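How to run a kitchen demo at a robotics open day

These steps come from the open days we hold at the Neritz workshop each June. The demo is simple: the arm picks up a glass pot lid by its knob, lifts it and sets it back down. You need a robot on a mobile base, an ordinary kitchen counter and one person to talk while another runs the arm.

1. Choose the counter the day before. Ours is the staff kitchen. Turn off anything on the bench that heats up, and tell your colleagues when they can get their coffee.

2. Park the base and lock it. Run the arm slowly through its full reach and check that the cable has slack in every position.

3. Put the lid flat on the counter with the knob up. Mark the spot with a bit of tape if you plan to repeat the run.

4. Set the grip force low. Close the fingers on the knob, check for slipping, then raise it a little at a time. We keep the lift to 3 centimetres for the first group.
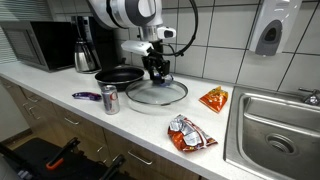 The gripper on the lid knob, with the frying pan behind.

5. Leave some everyday items on the counter. Visitors want to know if the arm can cope with a normal kitchen, and a drink can or a chip bag gives you something to point at. Keep them clear of the arm's path.

6. Bring people through in groups of 6. Have them stand behind a line on the floor, with the operator holding the stop button the whole time. Kids go at the front.

7. Allow time for questions. The usual ones are what it costs, what happens if it drops the lid, and whether it can do the dishes. Ours can't.

Keep a spare lid in the cupboard. When the last group has gone, park the arm, power down and wipe the counter.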